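Nadier, three months in: the news app that got me reading past the headline

I've tried most of the news apps going, and I usually give up on them within a fortnight. Either they shout at me all day or they quietly fill up with celebrity weddings. Nadier has been on my phone for three months now and I'm still opening it every morning before the kettle has boiled, so I think it's earned a proper write-up.

The basic idea is simple. You choose your sources, you choose your subjects, and twice a day it puts together an edition that has an end. An end! You reach the bottom, it says "That's your lot until six", and you get on with your life. I can't tell you how much I like this.

The other thing I love is the trail button. Tap it on any story and you get a short history of where the claim first turned up, who repeated it and whether anyone has corrected it. My colleague Telma Salinas put me on to this after a story about a hospital closure went round our family chats, and the trail showed in seconds that it was an old piece from another county with a new headline stuck on. I've since used it on my uncle more times than is polite.

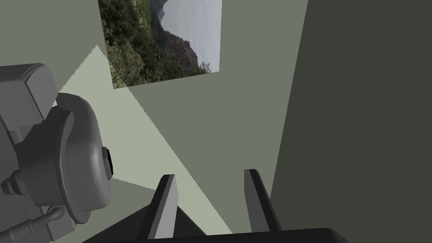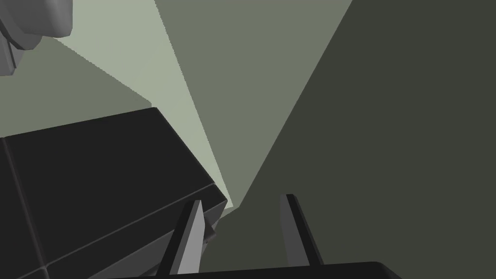
Search is very good too. It covers local papers as well as the big names, and you can save a search so that new stories drop into your evening edition (mine are bus fares, libraries and, for reasons I won't go into, eels). Saved articles can be read offline, up to 500 of them, and they stay readable on the train where Otel, my old app, used to give me a grey box and a spinning wheel.

Now the grumbles. The text size setting is buried in the account menu, and it forgot my choice after the February update. Audio is still a bit wooden - it reads out photo credits, for one thing - and I'd skip it for now. Comments are there if you want them, switched off to begin with, and I've left them that way.

The free version gives you five sources and the morning edition only. Paid is £3 a month and takes the limit up to 100, with the trail button included in both, which I was really pleased to see. I paid after the first week and haven't regretted it.

If you mostly want breaking news and live scores, Zosik is quicker and you'll be happier there. For everything else I'm sticking with this one.

Reviewed on an Android phone and an elderly tablet. It ran fine on both, though the tablet takes a while to load pictures.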